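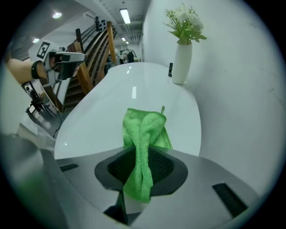 Toalla verde de microfibra en la pinza, extremo cercano de la mesa blanca. Segunda pinza a la izquierda.

Cuaderno de taller, proyecto Agyeman
febrero de 2018
Última actualización: B. Sarpong

Tarea: doblado de toalla a dos manos, demostración con pinzas manuales. Objetivo del lote: 200 demostraciones válidas. Llevamos 26.

El agarre por el borde colgante da problemas. Si se cierra con demasiada tela dentro, la toalla se retuerce en forma de cuerda y la política aprende a tirar del bulto entero. Benedicta propone entrar en perpendicular al canto y cerrar a 2 cm del borde. Probado en seco, parece mejor; falta repetirlo con las toallas finas de Flanham.

La mesa brilla mucho. Los reflejos de las luces del techo entran en casi todas las tomas y el seguimiento pierde puntos sobre el tablero. Pendiente: probar con el fluorescente apagado antes de pedir un mantel mate.

Marcador de la segunda pinza: al girar la muñeca hacia dentro queda de canto y deja de leerse. Girar desde el codo. Las tomas con más de un salto de pose se descartan enteras, sin recortar.

La toma 582 del registro general tiene mal la etiqueta de mano (izquierda por derecha). Corregida en Sistus, sin corregir en la copia de Onosstead. Lo hace quien sincronice primero, y que lo anote aquí.

Siguiente: calibrar la apertura de ambas pinzas y repetir el agarre de esquina.

Compartido 2 veces · 0 comentarios
Este sitio utiliza cookies propias. Aceptar | Configurar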